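November 10, 2018

I've had the Jollero two-arm kit for long enough now to say something useful about it. The short version is that the arms are good, the grippers are decent and the paperwork is a mess.

I ordered from Ritov, who charge $90 for freight and pack things properly. The Tremum arms were on offer as well and would have saved me $700, but they ship without wrists, so you end up buying those separately.

Setup took most of a weekend. The manual wants the arms mounted before you run any cable, and I'd do it the other way around next time -- threading the wrist cables afterwards meant taking one arm off again.
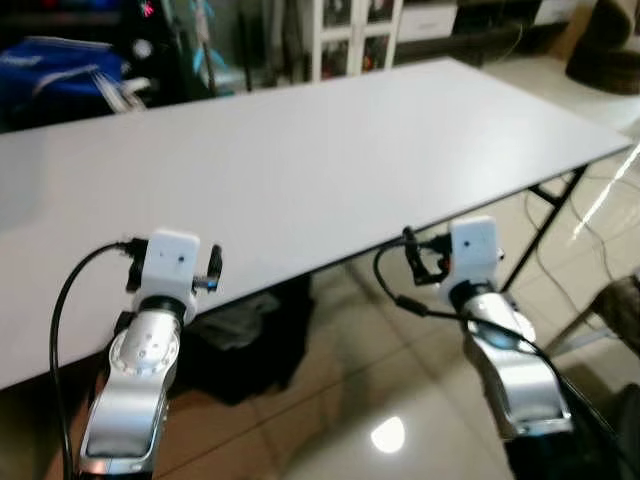 Calibration goes through Duda, the software that comes with the kit. It works, but it forgets your table height if you close it without saving a profile, and there's no warning. I lost an evening to that.

The spare finger pads are $70 a set, which is steep for bits of rubber. I'm told a cheaper version is due in January.

Would I buy it again? Yes, at this price. If it goes up by the $200 Ritov has been hinting at, I'd have another look at the Tremum and put up with the extra work.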